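Nadau Community Kitchen
Progress report for the spring period
Prepared by Gayan Amarasinghe for the Plonda fund

In this period we continued the evening cooking course for families who are new in the town. The course runs on Monday evenings, and 25 persons are now registered. In March we had to stop for one week, as the heating in the hall was under repair. The missed lesson was given later.

The recipe booklet is the part where we are behind the plan. Ülle Kütt has finished the translation of the soups and breads, but the chapter on storing food at home is still with the second reader. We printed 1000 copies of the first part and gave most of them to the schools and to the health center.

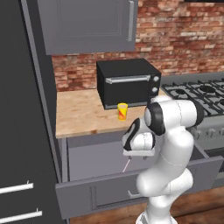
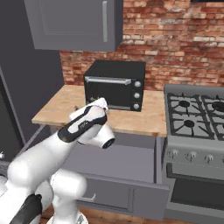 A kitchen with a light wooden countertop

The cost of printing was 1148, which is higher than we wrote in the application. The paper price went up after we had received the offer from Fotum. We covered the difference from the line for travel, where we have spent very little. I ask you kindly to confirm that this change is acceptable.

Bashir has again delivered the flour and the dry beans without charge, and has agreed to do so until the summer break. For vegetables we still pay the full market price.

For the next period we plan nine lessons. Two of them will be about cooking for small children, which the participants have requested many times. We also need to find a new place for the summer, because the hall will be closed for painting. We have written to the library and are waiting for the answer.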